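Ticket: Second picking cell, purchase request
Queue: Equipment planning
Status: Open, waiting on vendor
Priority: Normal
Opened: 11/7/25
Linked: Trernero quote, Flunurley quote, bin wear ticket

Summary
Request is to approve a second arm and gripper for the Jatex picking line before the February budget closes. I am not approving it yet. Reasons are in the log.

Entry 1
Read both quotes. Trernero wants a full package: arm, gripper, controller, stand, software seat, three days of setup. Flunurley sells the arm and gripper only and leaves the rest to us. The Flunurley price looks better until you add what it leaves out. Neither quote has a line for bins, clamps, cable guides or spare fingertips, and those are what we keep buying in small orders that never show up in anybody's equipment plan.

Entry 2
Asked Trernero what "handles mixed items" means in their sales sheet. Got the sales sheet back. Asked again and got a link to a video of an arm picking identical boxes. Our items are different shapes and they lie however they land. Please do not count the video as a test result when this goes to budget review.

Entry 3
Went over to the current cell to see what a second one would really need. The request says "duplicate existing setup," so whoever signs it should know what the existing setup is.

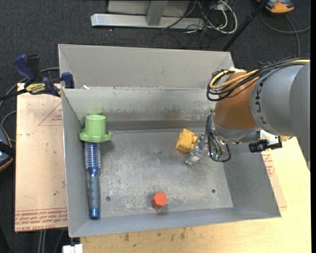 Current cell: metal bin with four items, clamp at the upper left corner, arm coming in from the right.

Points for the parts list, if we do duplicate it:
- Bin. The inside is scratched and the far wall is scuffed. I would not copy this one without asking if a liner would do. Price both.
- Clamping. One bar clamp on the corner is fine for a trial. For a cell we expect to keep, I want a proper fixture quoted, or somebody to put in writing that the clamp is the plan.
- Cable routing. The cables loop over the top of the arm and there are more on the carpet. Trernero's package has "cable management" as one line with no detail. Ask for the detail.
- Work surface. The request assumes we have a spare table. Confirm the size before anyone relies on that.

Entry 4
Flunurley came back on gripper lead time: 13 weeks. The request has the new cell running 14 days after the order. Those two can't both be right. Requester says the lead time is "usually shorter in practice." I would like that from Flunurley in an email, with a date.

Entry 5
Checked the savings figure. The request claims 47 hours a month saved. It takes the hours the first cell runs and calls all of them saved labor. It takes nothing off for resets, for loading the bin, or for the person who stands by when an odd shape goes in. Sent it back for a new number. If the new number is still good, fine, I'll stop complaining about that part.

Entry 6
Requester suggests buying the arm now and the gripper next year to split the cost. An arm with no gripper picks up nothing. Declined.

Entry 7
Ferri offered a rental through the end of the quarter. Monthly cost is high, but they will put the same mixed items we use in front of it before we sign, and neither of the other two has agreed to that. Added Ferri to the comparison. Still need to know who pays if a fingertip breaks during the rental. Their terms say "normal wear excluded" and don't define it.

Open items
Trernero: itemized cable management and setup days.
Flunurley: written gripper lead time.
Ferri: definition of normal wear, price for each extra month.
Requester: corrected hours, table size, fixture or clamp decision.

Next step
Holding until all four are in. If only the Ferri answers arrive before the cutoff, I will put the rental forward alone and move the purchase to the next round.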